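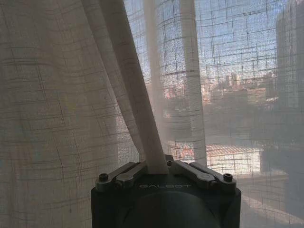

Flimby 네트워크운영부 전송망팀

Skuvberg 구간 마이크로웨이브 전송망 교체 사업 중간보고
2023년 2월 16일 목요일
작성: Sandamali Kanagaratnam
수신: Javiera Barrientos 본부장님

1. 진행 현황
교체 대상 링크 42개 중에서 33개의 전환을 마쳤습니다. 남은 아홉 개 링크는 모두 Skallaveo 북쪽 능선에 있습니다. 이 지역은 도로가 좁아서 안테나 운반에 작은 차량을 사용해야 합니다. 차량은 이미 예약하였고, 눈이 녹은 다음에 작업을 다시 시작할 계획입니다.

전환을 마친 링크는 모두 새 감시 시스템에 등록하였습니다. 수신 레벨, 변조 방식의 변경, 패킷 손실을 15분 단위로 수집하고 있습니다. 예전 시스템과 새 시스템을 당분간 같이 운영하고, 두 시스템의 경보를 매주 비교하겠습니다.

2. 경보 정리
지난 보고에서 말씀드린 중복 경보 문제에 대한 내용입니다. 같은 장애 하나에 대하여 무선 장비와 라우터가 각각 경보를 보내고, 운영 요원은 티켓을 두 번 만드는 경우가 있었습니다. 그래서 상관관계 규칙을 새로 작성하였습니다. 규칙을 적용하기 전 한 달의 티켓은 683건이었고, 적용한 후 한 달은 425건입니다. 다만 두 달의 날씨가 서로 달랐기 때문에 감소분 전체를 규칙의 효과로 보기는 어렵습니다. 다음 보고에서 강우 감쇠로 생긴 티켓을 따로 분류하여 다시 설명드리겠습니다.

3. 예산
장비 구입비는 승인된 범위 안에서 집행하고 있습니다. 철탑 보강 공사비는 예상보다 많이 나왔습니다. Cordeiro 중계소의 철탑에서 볼트 부식이 발견되어 보강 범위를 넓혔습니다. 부족한 금액은 예비비에서 사용하고자 하며, 신청서는 별도로 제출하였습니다.

4. 문제점
가. 예비 전원 장치의 납품이 두 번 연기되었습니다. 공급사에서 새 일정을 받았지만 아직 서면 확인은 없습니다.
나. Cordeiro 중계소의 토지 임대 계약이 7월에 끝납니다. 갱신 협의를 시작하였으나 소유주가 출입 시간 제한을 요청하고 있습니다. 야간 장애가 발생할 때 출입이 가능해야 하므로 이 조건은 그대로 받기 어렵습니다.
다. 야간 근무자 두 명이 아직 새 감시 화면의 교육을 받지 못하였습니다. 근무표를 조정하여 이달 안에 교육하겠습니다.

5. 요청 사항
예비비 사용의 승인을 부탁드립니다. 그리고 임대 계약 협의에 법무 담당자가 함께 참석할 수 있도록 도와주시면 감사하겠습니다.

링크별 시험 결과표는 팀 공유 폴더에 올려 두었습니다. 결과표에서 Skuvberg 남쪽 링크 두 개의 지연 값은 재측정 중이므로 빈칸으로 남겨 두었습니다.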